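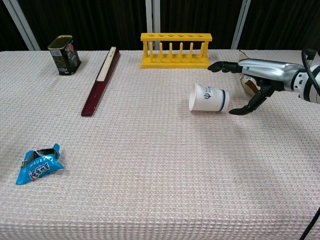
Notebook, grasp planner, August. Started 9:40, kettle descaled first because priorities.

Carrying on with the fallen cup. Upright cups are fine and have been fine since the Curkano branch was merged. A cup on its side is still where the planner goes to think about its life choices. The open mouth was towards the hand for this run, so the obvious move is thumb low at the rim and fingers over the top. The planner's opinion was that the obvious move scored 0.31 and that it would prefer to come in from behind, through the test tube rack.

Dug into why. Two separate faults, which had been politely covering for each other.

First, the tablecloth. The waffle weave gives the stereo matcher a repeating pattern and it happily locks on one cell over, so the table plane comes out with a ripple in it. Plane fit tolerance was tight enough that patches of cloth were being promoted to objects. At worst the Hidach segmenter handed over 289 clusters. I can account for a tin, a stick, a rack, a cup, a wrapper and the brown cardboard thing. The rest was linen, or whatever the cloth is. Loosened the tolerance, added a minimum cluster size of 70 points, and the phantom objects went away. So did the far end of the red stick, which is thin and lies flat. Left a TODO. It will join its many friends.

Second, the cup model. Somebody (me, going by the commit log) wrote the primitive fitter to assume a vertical axis for anything labelled "cup". On its side, the thing was being fitted as a short fat upright cylinder, and the rim was nowhere near where the planner thought it was. Let the axis float, seeded it from the long direction of the cluster, and the score for the thumb-at-rim grasp climbed to first place. Taper still isn't modelled. Paper cups are cones with ambitions, and the closing fingers will want to push it along towards the narrow end. Need to look at that before we trust the squeeze.

Timing. RRT budget was 3000 ms and we were using all of it, every time, mostly to find ways around imaginary linen. Dropped to 2400 ms and it now returns early on most seeds. I'd like to claim this as an optimisation.

Other bits:

– Collision mesh for the rack is a solid box. No holes, no gap under the top bar. Fine for the cup, useless the day we want a tube out of it.
– Frame poles are in the static scene. The curtain isn't. The depth camera returns next to nothing off black fabric, so as far as the planner is concerned the universe ends at the poles.
– Blue wrapper gets a new label each time the segmenter restarts. "Glove" was the best one. Set to ignore for now.
– Forearm self-filter is eating part of the brown cardboard, as it sits right behind the hand from this viewpoint. Padding is too generous. The silver shell also throws highlights that come back as stray points, so I can't simply turn it down. Ask the Alhassan people what they do about theirs.
– Avinitz driver logged the tactile timeout warning again. Same as ever, no pattern, restarted the node and it behaved.

Didn't tune the close speed. Current value was picked for the tin and I don't fancy it on a paper cup.

Next: taper in the fitter, then repeat with the mouth turned away from the hand, then with the base towards the rack. Config saved under cup_side_float. Please don't edit it in place, copy it. You know who you are, and on two occasions it was me.

Packed up 4:50, e-stop in, cloth left on.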